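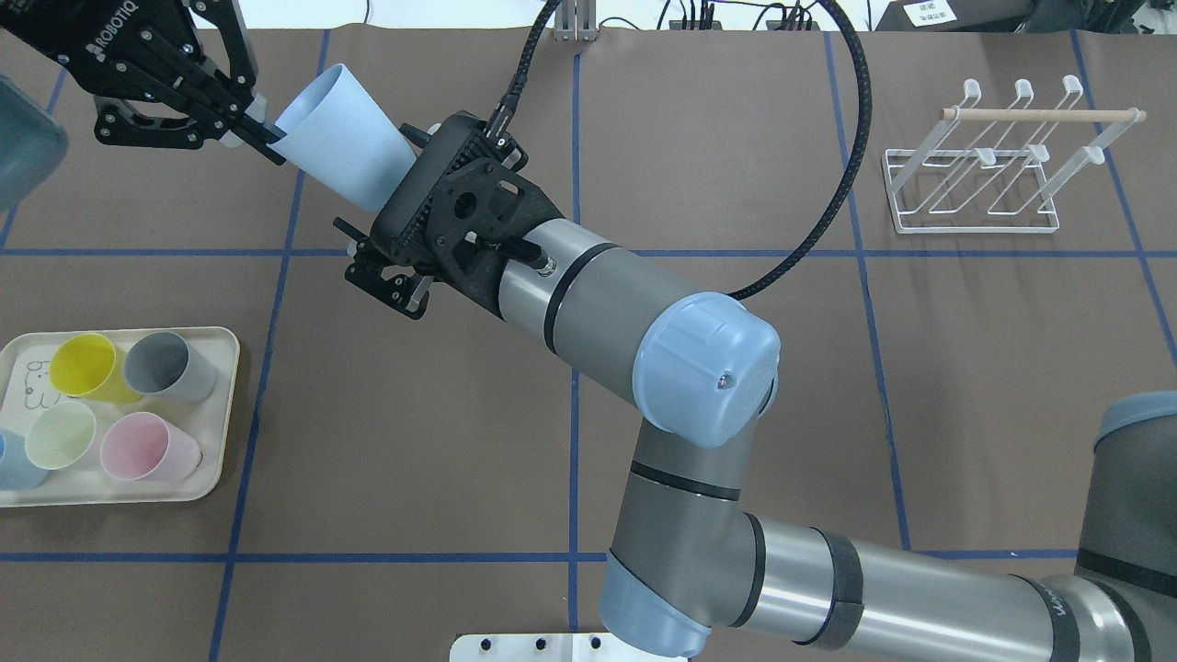
Wojcik Salvage & Glass Recycling, drop-off and pickup. Roll-off bins for rent, 6 or 7 yard, price is the same for both. Glass, scrap metal, mixed plastics. Plastic cups like the light blue one go in with the rigid plastics, not with the film and bags. Lids off please.

Allard crusher, used, 600 lb hopper. Runs good, new belts in October. $1620 as is, you haul. No holds without a deposit.

Bins delivered to Dirnside and Astano, other towns call first. Need a flat spot and room for the truck to back in. No tires, no paint, no batterys in the bins. We will charge you for them.

Window glass OK if its out of the sash. Mirrors no. Windsheilds ask at the scale.

Prices good thru Tue 6 May. Cash or check. Scale closes at noon Saturdays.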